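机の上のアーム、指先を替えたらどこまで変わる?

「つかむだけなら、指なんて何でもいいんじゃないの?」と言ったのは、取材に付き合ってくれたGilang Kwokさん。いやいや、それを試すために今回はリビングを借りたんです! 2018年7月号の本コーナーは、3Dプリント製の小型アームで食卓まわりのものをどれだけ扱えるか、指の形をとっかえひっかえしながら見ていきます。

用意した指は二系統。まずは左右から抱え込むように丸く曲がった顎型で、私たちの間では「Widau」と呼んでいます。もう一つが細長い指型の「Parholm」。設計したのはどちらもThư Ninhさんで、6月の試作会で初めて触らせてもらって以来、ずっと気になっていたんですよね。

相手役に選んだのは、マグカップと小ぶりの円筒容器。地味でしょう? でもこの二つ、やってみると要求してくることが全然違うんです。
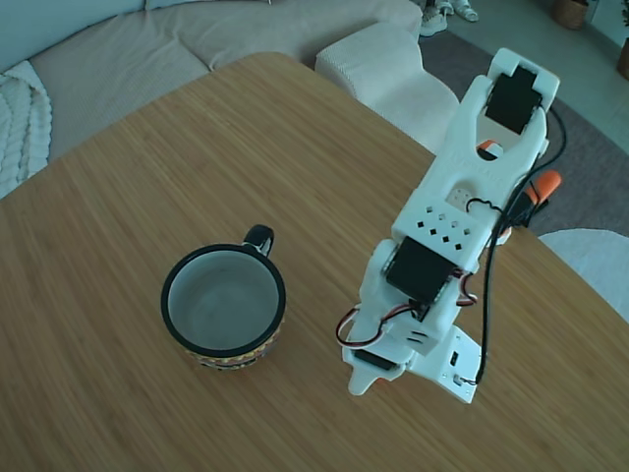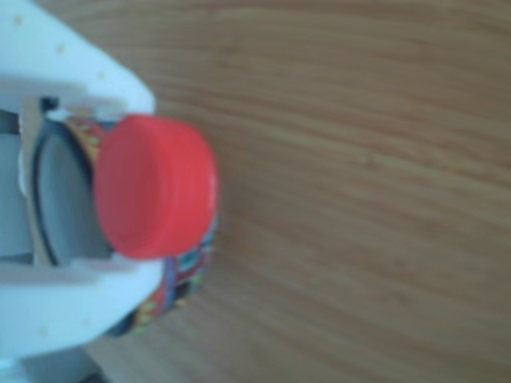
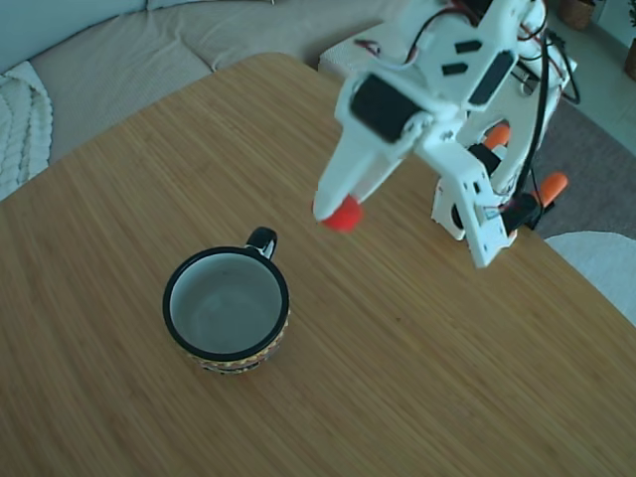 さて、私が最初に好きになったのはWidauのほう。円筒への包み込みがとにかく楽で、狙いが少しずれても顎の曲面が勝手に寄せてくれる感じがあります。操作が雑な私にはありがたい! 円筒は17回つかみにいって、取り落としたのは一度だけでした。ただ、カップの取っ手となると話は別で、顎が太くてすき間に入っていかない。縁を狙っても厚みが邪魔をします。

そこでParholmに交換。これがもう、取っ手の輪にすっと入るんですよ(初めて成功したときは声が出ました)。そのかわり円筒は苦手で、つまむ位置が中心を外れるとくるんと回って逃げていきます。10回続けて逃げられたときは、さすがにお茶にしました。

意外に差が出たのがコントローラーの設定です。Nadhirah Santosoさんに言われて、閉じる動作にかける時間を1000ミリ秒から4000ミリ秒に延ばしてみたら、円筒の逃げ方がだいぶおとなしくなりました。見ているほうはじれったいんですけどね。速さの好みは人それぞれで、Kwokさんは最後まで「速いほうが気持ちいい」と譲りませんでした。

配線についても少しだけ。指を替えるたびにサーボの線を引き直すのですが、肩のあたりで余らせすぎると、旋回のときに引っかかります。かといって詰めると手首が回りきらない。私は三度やり直して、結局Ninhさんに直してもらいました。

で、どちらを買うか、いや、刷るか。普段使いならWidau、カップを動かしたい人はParholm、というのが今の私の気分です。次回は同じ机にカメラをもう一台足して、真上からと手元からで操作のしやすさを比べます。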